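Merivside Simulated Handling Challenge

The Merivside Simulated Handling Challenge, usually shortened to the Merivside Challenge, is a student robotics competition run from Sitstead. Entrants write control programs for a robot arm that exists only in software. It is open to school and college teams of up to three members. No hardware is supplied or required, a point the organisers describe as widening access and which critics have called a way of saving money.

Format

Each team receives the same arm, the same two-fingered gripper and a set of household and workshop objects, all modelled in a simulator called Clirkitz. A round consists of three tasks, normally picking up, turning and placing. Programs are submitted in advance and run without the team's involvement. Scores are given for completion and for time, with deductions for collisions.

The rules say that the tasks "reflect real industrial practice". No evidence for this is given in the rules or on the competition's website, and the phrase has been marked as promotional by several reviewers. Friction values in Clirkitz are fixed, and objects do not bend, wear or get dirty.

Entries and results

The 2025 round drew 42 teams, according to the organisers. The figure appears to include teams that registered but submitted nothing — no separate count of working entries has been published. The highest score went to Khúc, a college team whose program approached every object from below. Supporters called this inventive. Others noted that the approach relied on a gap in the collision checks, which was closed by an update dated 9 September 2025. The result was allowed to stand.
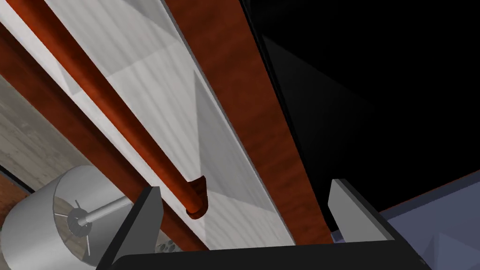
Camera placement is the part of the contest that students most often complain about. Teams may use only the view supplied with the arm, and must work out distance from it without a second angle. With the viewpoint looking up past the gripper, long objects such as a copper-coloured rod and the wooden boards beside it run in nearly the same slanting direction, and an open pair of fingers gives little clue to how far off any of them is. Organisers say the restriction teaches careful programming. Some teachers have replied that it mostly teaches guessing, and that a workshop robot would rarely be set up this way.

Educational value

Claims that former entrants go on to engineering courses in unusual numbers rest on a single questionnaire, circulated by the organisers themselves. It had no comparison group. Whether skills learned in Clirkitz carry over to physical arms has not been tested by the competition — a trial was announced in Sitstead but no results have appeared.

See also

Clirkitz
Robot simulation
Student robotics competitions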